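Call for riders: winter chain lube test
Posted by Mahlet Moges, Oct 23, 2025

Grenus is looking for regular bike commuters to try two unreleased chain lubes over the winter. You ride your own bike on your usual route and tell us how the drivetrain holds up. Both lubes are meant for wet roads and salt.

Each rider gets one bottle of each lube, a chain checker and a new chain in 10, 11 or 12 speed. You will use the first lube for 720 miles, clean the chain, then switch to the second. After every wash, fill in the short form on your phone. It asks for mileage, weather, noise and when you last applied lube.
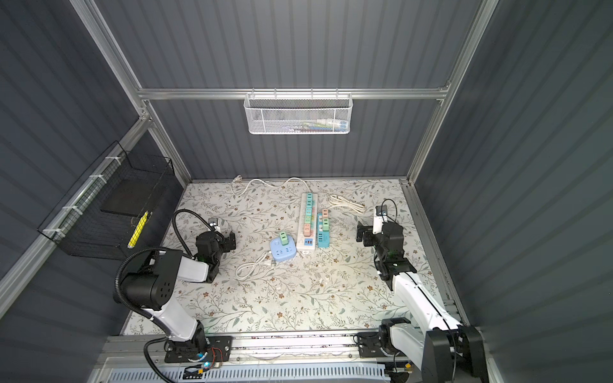
Riders who finish both halves keep the chain and tools and get a $800 credit at the Toltov shop. Riders who drop out partway can keep the chain but need to mail back the rest.

To apply you should:
- ride at least 5 days a week through the winter
- have a derailleur bike in good working order (no belt drives or hub gears)
- be 18 or older
- be comfortable removing and fitting a chain

E-bikes are fine. If you took part in the Jolleck brake pad test in August, you can apply again.

Send your name, bike model and typical weekly mileage to Svatopluk Vlček through the contact form. Put "chain test" in the subject line.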